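Minutes, allotment water and metering group, Stutville site
July, start 18:30

Quorum met. Minutes of the previous meeting agreed with one correction: the standpipe at the Drirkutach end is fed from the lower branch. 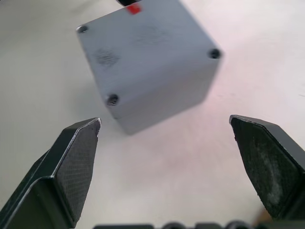
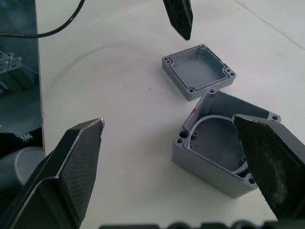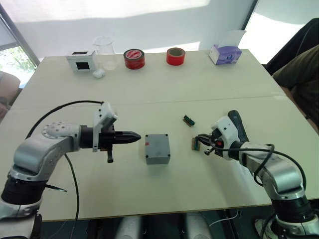

## 1. Supply pressure

Static pressure at the top plots remains below that at the gate. The long run of old pipe between the gate and the first tee is the likely cause. Tsoukalas quoted for replacing 75 metres in blue polyethylene, trench by others. A second quote is awaited. No decision.

## 2. Meter readings

- Main meter: 233 cubic metres for the quarter.
- Sub-meters total less than the main. The gap is too large for reading error.
- Overnight test to be repeated with all taps shut and the trough valves isolated.
- Plot 13 sub-meter is stuck and will be swapped before the next reading.

## 3. Flurnex loggers

The trial of Flurnex pulse loggers continues on the upper branch. Data is complete except for one gap after a battery change. The clock was left on winter time, so all entries need moving by an hour. Agreed to correct the spreadsheet and leave the logger alone until the trial ends.

Extending the trial to the lower branch would cost about £300 including cable. Deferred until the overnight test is done.

## 4. Hosepipe rota

Odd plots before noon, even plots after. Two objections received in writing, both on working hours. Evening use from 19:00 to be open to all plots for the rest of the season. Carried, one against.

## 5. Other business

Stopcock key is missing from the shed. Replacement to be bought and chained.

Dip readings for the rainwater tanks to be taken monthly, in centimetres from the base.

Meeting closed 19:50. Next meeting in September, same place.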